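Stakdale Comic Box, short, with lid

In stock. Sold singly or as a set of 2
Holds 125 modern-size issues, bagged and boarded
Set of 2: £72 including UK postage
Sent flat, folds up by hand, no tape

I'm Ridwan Liew and I've been selling comics and the things you keep them in since 2015. The Stakdale is the box I use for my own collection, so you'll have to forgive me if I go on a bit.

Most of us start off with whatever's lying about. Mine was a fruit box from the market, and it did the job right up until I tried to lift it, when the bottom went and a whole run of horror comics slid across the hall carpet face down. After that I bought the ordinary white card boxes like everybody else. They're all right! I still sell them. But the hand holes tear if you move the box much, and once you stack them the one at the bottom starts to belly out at the sides, and then the comics in it lean, and a comic that leans for a year or so gets a curve in the spine that doesn't really come out again.

The Stakdale is double-walled on all four sides and has a folded base with no gap down the middle. The hand holes have a rolled edge, so they're kinder on your fingers too. The lid goes down a good way over the sides, enough that you can pick the box up carelessly (I do) without the lid popping off. It's grey outside and plain inside, and there's a white panel on each short end for writing on. Pencil works best on it. Marker is fine if you're the sort of person who never rearranges anything.
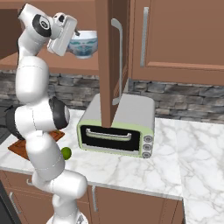 Blue-patterned bowl inside the open top cupboard

What fits

Modern issues in current-size bags go in with a finger's width spare either side, and Silver Age bags fit too, though more snugly. Golden Age ones and magazines don't, please don't try, you'll crease the tops of the bags and then the corners of the comics. For those I'd point you at the Cordier magazine box, which has its own page and comes from the same maker.

The 125 is with everything bagged and boarded and enough room left to flick through. You can cram more in, and people do, but it makes it a pain to get anything out and you end up pulling on the bag flaps. If the box is only part full, put something at the back to keep the comics upright. I sell foam blocks for this, but a rolled-up towel is free and I've used one for years.

Small runs and odd one-shots are where dividers come in handy. The Hireseo tabbed dividers stand just proud of the bags and still let the lid shut, which was not true of the last sort I stocked (sorry to everyone who bought those, I did swap them).

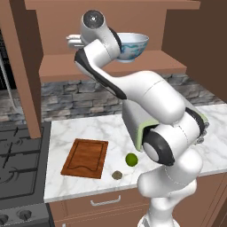
Stacking is the other thing I get emails about. I keep mine three high, full, and the bottom one has stayed square. I wouldn't go higher than that with full boxes, mostly for the sake of your back. They also slide into the Tundberg open shelving, long side in, and I find I read more of my old comics now that I can pull a box out like a drawer instead of unstacking a tower to get at it.

Keep them off a garage floor if you can. Card is card, double wall or not, and it will drink up any damp that's going. A spare room or the bottom of a wardrobe is lovely. Lofts are cold in winter and they cook in August, so I'd only put things up there that you don't mind much about.

Putting it together

Fold the two long sides in first, then the short ends over them, and push the tabs down into the slots in the base until you feel them catch. The first one always takes a bit of swearing. If a tab won't go, check that the base flaps are lying the right way round, with the one with the notch on top. The lid is the same idea but easier, and you'll have it done before the kettle boils.

Postage and returns

I pack orders in the evenings and take them down in the morning, except Sunday. Boxes go flat between two sheets of stiff card. If a corner arrives bashed, send me a picture and I'll post another. Unfolded boxes can come back if you change your mind. Ones you've already folded up can't, as they never go quite flat again.

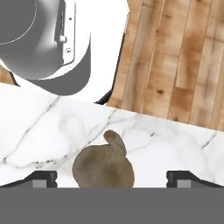 Is the card acid-free?
The inner layer is and the outer one isn't, so bagged and boarded comics are fine in it, but I'd not put bare comics straight in for the long term.

Can I buy just a lid?
Drop me a line first. I usually have a few spares on the shelf and they go out with your next order.

Do you do a long version?
Not at the moment. I had one on trial and when it was full I couldn't get it up the stairs.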